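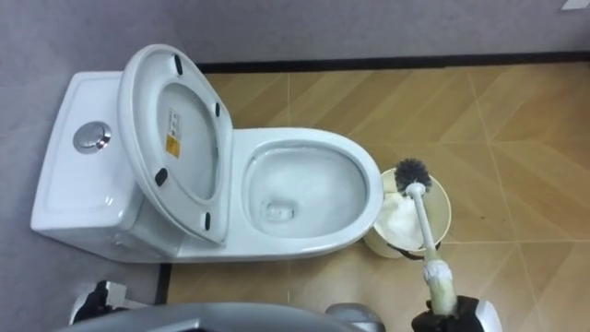
How long is the rerouted Bakcombe section? It is 14 miles from the river gate to the Kamath junction, two miles longer than the old line.

Search this site Enter keywords Go

The Bakcombe section of the Ullex Trail opened to foot traffic on Tuesday, following two seasons of grading and drainage work on the north side of the ridge. The new tread replaces a steep fall-line path that had eroded to bedrock in several places.

Maximum grade on the new line is 11 percent. The old path exceeded 25 percent on the final climb to Kamath. Crews cut 758 feet of sidehill bench by hand where the slope was too steep for machinery, and set rock steps at both creek crossings. The high point is nearly 4,000 feet - slightly lower than before, as the route now passes below the summit instead of over it.

Blazes are white, two by six inches, and painted on both sides of the tree. Old blazes on the closed path have been covered in gray. "Hikers carrying last year's map should disregard everything between the river gate and the junction," said Joana Serrano, who laid out the route. "The spring at the halfway point is no longer on the trail. Carry water from the river."

Camping is limited to the two signed sites. Each has space for four tents and a bear cable. Fires are not permitted at the upper site from June until the first snow.

Custódio Patrício, the section supervisor, said the surface will stay soft through the first winter and asked backpackers to keep to the center of the tread. The short spur to the Bitex overlook remains closed - a footbridge there is waiting on steel stringers, and no opening date has been set.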